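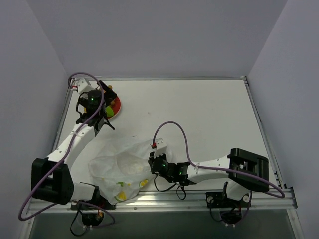

Grey-lavender walls, a touch darker towards the upper corners.

Subject: Re: [home-decorating] Grey that isn't grey by teatime
From: Tülin Demirtaş

Fadime Kocabaş wrote:
> I have now painted the back bedroom twice. The tin says grey. The lid
> says grey. At nine in the morning the wall says grey, and by four it is
> the colour of a bath bomb. The man at Hevetico says it's my bulbs. I have
> changed my bulbs. He now says it's my carpet, which is beige and has
> never hurt anyone. Is it worth a third coat or do I just buy purple
> cushions and pretend?
>
> Also does anyone want half a tin of 2159?

Fadime, step away from the roller. A third coat of the same paint will give you the same colour, only thicker.

I had 2159 in my hall for six years, so I speak as a survivor. It has a drop of violet in it, and a hall facing north brings out every bit. People used to come in and say "oh, lilac", and I used to say "grey", and we would go through to the kitchen not quite friends.

If you want a grey that stays put, you need one with some yellow or brown in the mix. It looks like porridge in the tin. Be brave. Pullico do a decent one in their matt range and will sell you a tester if you can catch them in the mornings. Grullura is the better paint, goes on like cream, but their "warm grey" is pink and I won't be told otherwise.

Don't dab the tester on the wall next to the old colour either. You'll be comparing it with lilac and anything will look green. Paint two coats on a big sheet of lining paper, leave a white border round the edge, and move it about the room for a couple of days. Put it in a corner as well. Two walls of the same colour face each other there and bounce it back and forth, and whatever the paint has been hiding comes out. Mine went from dove to Parma violet in the space of one alcove.

As for the man at Hevetico, he told Bülent Tatlı it was his curtains. Bülent hasn't got curtains.

He may have half a point on the carpet, I'm sorry to say. Beige can be quite yellow, and a bluish grey next to it will look more purple than it would on bare boards. Try the paper standing on the carpet before you spend another 600 on paint.

Or keep it. I repainted mine in the end, a very sensible stone, and I walk past it every day without noticing it at all — I'd rather hoped for more after losing a whole March to the sanding.

I'll pass on the half tin. I have around 20 of my own in the shed.

Tülin

3 comments

Sibel Ateş
The lining paper trick works, but use the heavy stuff. The thin one curls up and you end up with a tube of grey.

Bülent Tatlı
They were blinds. He said curtains and pointed at the blinds.

Duygu Aksoy
I'll have the 2159 if it's still going! Happy to collect from Değirmenci, it's for a cupboard and I like lilac.

We use cookies to remember your settings and to see which threads are read. Accept all | Manage choices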